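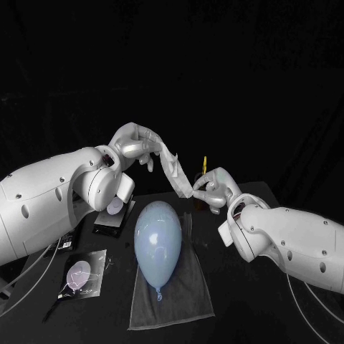

Speaker notes – balloons, strips and blades: a small table craft for the Sarico evening, Bunness

Start when people have sat down. Say good evening, say I will speak slowly, and that questions can come at any time.

First point. Why a balloon is a good subject for a beginner. It is cheap, it is light, and it shows every mistake at once. With wood or clay you can press too hard and repair it later. With a balloon you learn to be gentle in the first minute.

Second point, the strip. A long strip of thin paper is better than a short one. Hold one end in each hand and let it hang a little before you bring it to the balloon. If you pull it tight it will tear, and if it is crumpled it is still usable. I used to throw the crumpled ones away in the Inskip course and I was sorry for it afterwards. Tell the story of the box from Gundus – 2636 strips, all stuck together on one side. Wait for the laugh, but do not wait long.

Third point, the tools. Keep them standing in a holder behind the work, with the handles up, so that the hand finds them without searching. 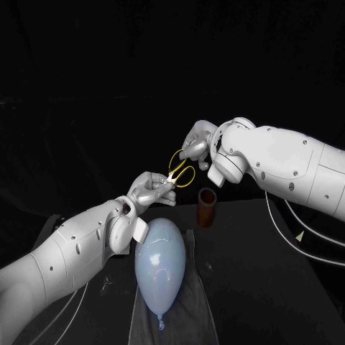

Then passing the scissors. Take them by the closed blades and offer the loops to the other hand. It is an old rule and everybody knows it, but I see grown people forget it when they are in a hurry. Let the audience try it in pairs, 5 minutes, no more. Walk between the rows. Do not correct people from the front, it makes them shy.

Slide change. Fourth point, the cloth. A balloon on a bare table rolls away. Put a folded cloth under it and it will mostly stay where you want it. Any old tea towel will do. In March I tried a rubber mat and it was worse, the balloon squeaked and the back row did not like it.

Fifth point, knives. Say clearly that for paper we use scissors first. A small knife is only for opening a strip that has stuck to something, and never for children. Wrap a bit of tape near the handle if your grip is not sure.
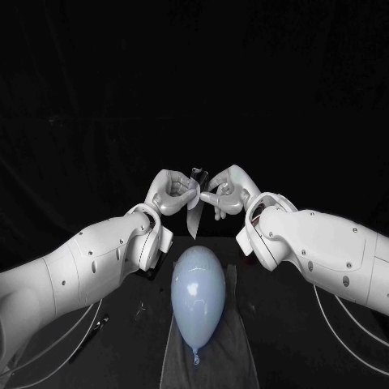
How full should the balloon be? Stop well before it becomes hard. It should give a little when you press it with one finger.

Close with the thanks to Sarico for the room. Remind them that the sheets are on the chair by the door.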